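Chapter 12
Keeping Food After the Harvest

In this chapter you will learn
why fresh food becomes bad after it is picked
how temperature and air change the speed of this process
how a small packing house plans its work

12.1 A short season

The village of Prondow lies at the end of a long valley, and its people live mainly from fruit. For most of the year there is little to sell. Then comes the harvest, and in a few weeks everything must be picked, sorted and sent to the market in Plurcombe. In one recent season the growers brought 2,961 crates to the packing house. Not all of them reached a shop.

A fruit is still alive after we cut it from the plant. It takes in oxygen, it gives out carbon dioxide and water, and it uses the sugar which it has stored. We call this respiration. When the fruit is warm, respiration is quick, and the fruit becomes soft sooner. Grapes do not ripen further once they are picked, so a sour grape stays sour. A banana or a pear behaves differently, as we shall see in section 12.3.

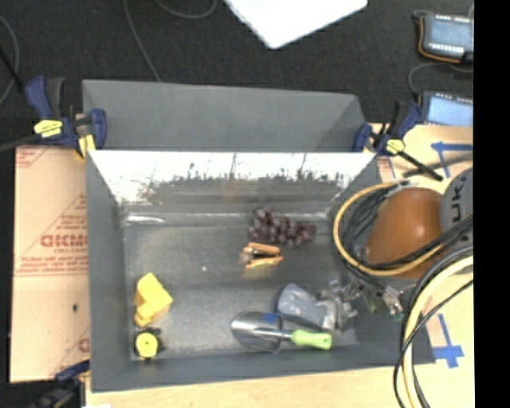
Ludmila Doležal answered, when the growers were asked where their losses begin, that they begin in the first two hours. "We leave the crates in the sun and go to eat," she said. "In the evening we are surprised."

Her answer brings us to the main question of this chapter. Cooling cannot repair a damaged fruit. It can only slow down what has already started. For this reason the time between picking and cooling is so important, and growers try to pick early in the morning.

Before you read further, write down three foods which you keep at home outside the refrigerator. Beside each one, note how many days it usually stays good. You will need this list again in section 12.2, where we compare dry foods with fresh ones.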